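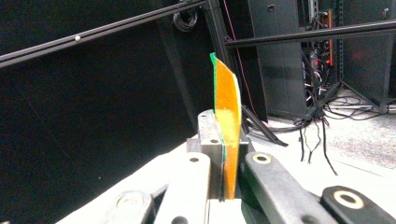

Orange strip in the metal block, between the gripper fingers.

2018-10-01, Akness gripper, slip fault

The fault from September came again. At cycle 276 the block turned a little between the fingers and the controller gave no alarm. Ute Dreßler pressed the stop by hand. The grip force was set to 60 percent, the same as before.

I suspect the finger position reading, but I did not prove it yet. Until then please do not run it alone. Next I will repeat 200 cycles with the force log on.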